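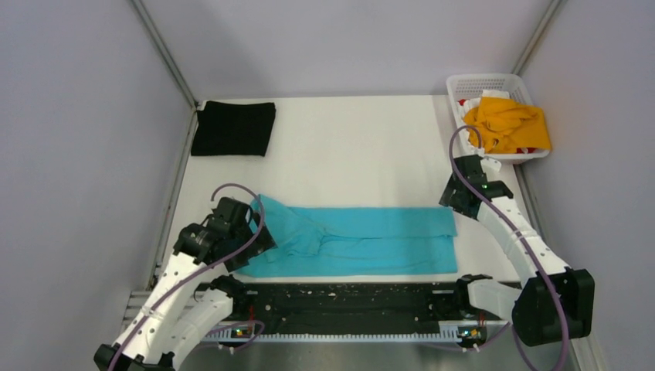
Voltei a correr esta semana, depois de meses a dizer que era amanhã, e estou cansada mas tão contente! Foram 25 minutos no percurso da ribeira, devagarinho, com duas paragens para fingir que estava a apertar os atacadores. O pior foi sair de casa (é sempre). Na véspera tinha-me prometido deixar a roupa pronta, dobradinha a um canto da mesa como aquele pano preto, e claro que às sete da manhã andava eu de gaveta em gaveta à procura de meias.

Inscrevi-me na corrida da Clukari, em junho. O ano passado foram uns 3.000 inscritos e desisti na fila do levantamento dos dorsais, que vergonha. Desta vez comprei ténis novos, uns Sarnix em saldo, e o calcanhar direito já se queixa. A subida junto à oficina da Dramix continua a matar-me, faltavam 200 metros para o cimo e fui a passo, a soprar como uma chaleira.

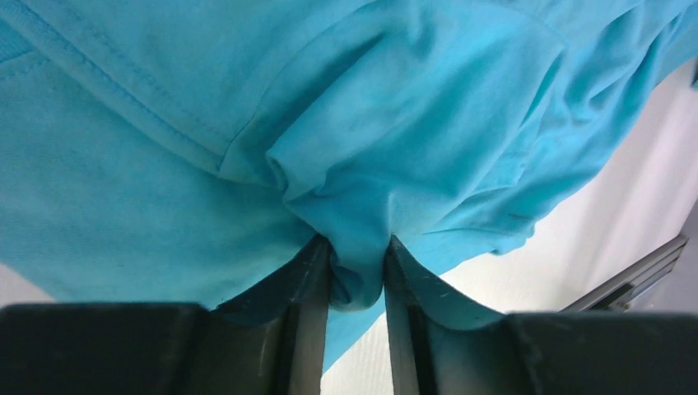
E vale a pena correr se metade do caminho é feita a andar? Vale, porque chego a casa com a cabeça mais leve e durmo a noite toda.

Amanhã descanso, que as pernas mandam. Depois tento outra vez a subida, mas só se não chover.

Diário > Corrida > Recomeços
Imprimir | Enviar por e-mail
Última atualização: 26/05/2026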